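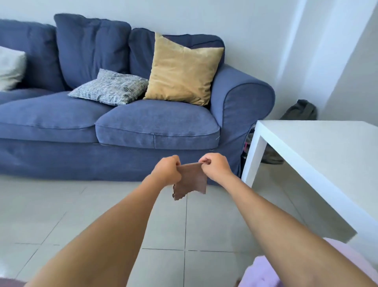 À quel moment faut-il régler le seuil de départ du chronométrage Ovano ?
Le réglage se fait après l'alignement des cellules et avant le premier passage d'un véhicule, arbre de départ sous tension et piste fermée.

4. Mise en service du chronométrage de piste

Ce chapitre concerne l'installation du système Ovano sur une piste de dragster de 400 mètres ou de 200 mètres, en configuration à deux couloirs. Pour les pistes à un seul couloir, voir l'annexe B. Le raccordement électrique de l'armoire (chapitre 3) doit être terminé.

4.1 Pose des cellules de départ

1. Repérer l'axe de la ligne de départ et le reporter au cordeau sur les deux bordures.
2. Poser les supports Pivwood de part et d'autre de chaque couloir. Le repère gravé sur l'embase se place face à la piste.
3. Fixer les cellules « pré-stage » et « stage » sur leurs supports. L'émetteur se monte côté muret, le récepteur côté îlot central.
4. Serrer les vis d'embase à la main, sans les bloquer.
5. Brancher les câbles sur le boîtier de ligne : connecteur gris pour le couloir gauche, connecteur noir pour le couloir droit.

Note : l'émetteur et le récepteur ont le même boîtier. Seule l'étiquette placée sous le capot permet de les distinguer.

4.2 Alignement

1. Mettre l'armoire sous tension et attendre l'extinction du voyant orange.
2. Sur le pupitre, ouvrir le menu Réglages, puis Cellules, puis Niveau.
3. Orienter le récepteur jusqu'à lire une valeur stable d'au moins 610 sur l'afficheur.
4. Bloquer les vis d'embase et relire la valeur. Si elle a baissé, desserrer et reprendre au point 3.
5. Répéter l'opération pour chaque paire, ligne d'arrivée comprise.

Attention : ne pas aligner les cellules face à un soleil rasant. La lecture paraît correcte, puis chute dès que la lumière change. Sur la piste de Niltby, orientée est-ouest, les cellules d'arrivée sont équipées d'un pare-soleil long (option).

4.3 Réglage du seuil de départ

1. Dans le menu Départ, choisir le type d'arbre : Pro ou Sportsman.
2. Saisir la distance entre les faisceaux « pré-stage » et « stage », mesurée entre axes.
3. Placer la pige de contrôle de 36 cm dans le faisceau « stage » du couloir gauche. Le voyant correspondant de l'arbre doit s'allumer.
4. Retirer la pige. Le voyant doit s'éteindre sans clignoter.
5. Procéder de même pour le couloir droit.
6. Valider par la touche Mémo. Le pupitre émet deux signaux courts.

Note : un clignotement au point 4 indique le plus souvent une lentille sale. Nettoyer avec un chiffon non pelucheux, sans solvant.

4.4 Liaison avec le tableau d'affichage

Le tableau Bravo se raccorde à la sortie SÉRIE 2 de l'armoire. La longueur du câble ne doit pas dépasser 2 000 mètres, répéteurs compris.

1. Couper l'alimentation du tableau.
2. Raccorder le câble, blindage relié côté armoire uniquement.
3. Remettre sous tension et lancer Test affichage. Les deux couloirs affichent alternativement des 8 et un écran noir.
4. Vérifier que le temps de réaction, le temps total et la vitesse de passage apparaissent dans cet ordre.

Attention : le tableau ne doit jamais être débranché pendant une série. Les temps restent enregistrés dans l'armoire, mais la synchronisation n'est rétablie qu'au redémarrage complet.

4.5 Contrôle avant ouverture

Effectuer un départ à vide sur chaque couloir, puis un faux départ volontaire à la pige. Le feu rouge doit s'allumer sur le seul couloir concerné. Reporter les valeurs de niveau dans le carnet de piste. La mémoire du pupitre conserve environ 2 000 passages ; au-delà, les plus anciens sont effacés.

Révision du chapitre : 7 juillet 2022. Les pistes fermées en hiver déposent les cellules en octobre et reprennent la procédure au point 4.1 à la réouverture.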